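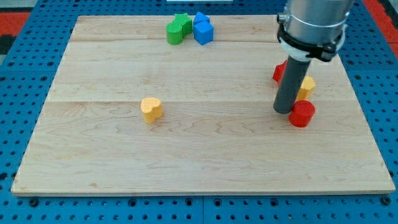 Photo: Eirlys Dafis / Skallulholm workshop

Okay, so leave this one up while people find their seats. Say hi, thank Kazimiera for the room, check the back row can hear me.

Start with the board. I love this board! Pale wood, wavy grain, and those two long seams running side to side (point at them). Ask the room who would have picked one solid piece instead. Wait for hands. Then tell them about the one I made at Waritz, which cupped so badly over a single February that you could rock it like a boat.

Now the blocks up at the far end. Green cylinder, green star, blue cube, and another blue one with a slanted top peeking out behind the cube. Everybody goes straight for the star, me included. My question for tonight is how much flat space a kid needs in front of a few shapes before building starts to feel like fun. I say plenty. Arnaldo says I'm wasting good wood, and he can have his 3 minutes at the end.

Mention the blue table with all the holes, I get asked about it every time. Budget slide next, 837 for the whole set, up to 60 off if you cut your own boards.

Drink some water. Next slide.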